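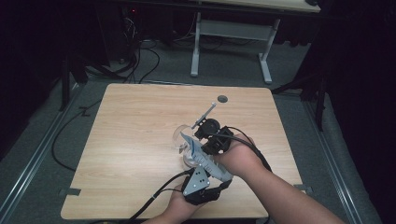 The speaker in Toledo charged 273 dollars to teach Nkechi Onuoha the word no. She practiced it in the mirror, as instructed, and felt silly.

"Successful people guard their mornings," he said. He was forty minutes late.

By May she had refused two baby showers and a ride to Flustton for her brother. Her calendar looked wonderful. She wasn't sure what she was supposed to put in it.

Then his office called. Would she like level three, at a discount?

"No," said Nkechi.

The woman on the phone sighed. "They all say that now."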